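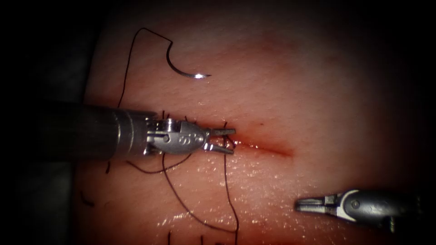
Jan 15, 2022

Twins clinic notebook, Saturday catch-up. Kettle's on, nobody else is in, so I can finally write up the feeding log mess.

Deirdre Sheehan and I went back through the Cindale diaries last night. There are 387 of them now from mums and dads of multiples, and the handwriting gets worse the closer you get to 3 am (no surprises there!). Most are fine. The trouble is the weights. Twin A at the Corrigan centre is down as 2152 g on the first visit and 440 g heavier on the next, which would be lovely, except the visits are two days apart. I reckon someone has swapped the babies' columns. Have pencilled a query beside it and left the original figure alone.

Lorcan Hegarty wants colour-coded pages, one colour per bub. I'm keen - parents already do it with singlets and bottle lids, so why not the diary?
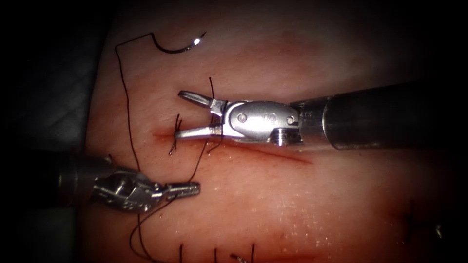
The other job is the caesarean page for the parents' booklet, which we promised to Rondov by May. The mums in our Tuesday group keep asking what recovery is like with two newborns to lift, and the current draft spends half a page on the operation and one line on getting out of bed. I'd like to flip that. Stitches need a paragraph of their own, in plain words. A pink synthetic suturing pad like the one above, bright in the middle with the polished silver wrist of the instrument beside it, is an easier thing to look at over breakfast than a real tummy, and I'd sooner the page stayed at that level of gore.

To do:
Ring Corrigan re the weights.
Ask Lorcan for a colour sample, not yellow, it vanishes on the photocopier.
Cut the Cidico pram paragraph, it's gone stale.
Find my good pen.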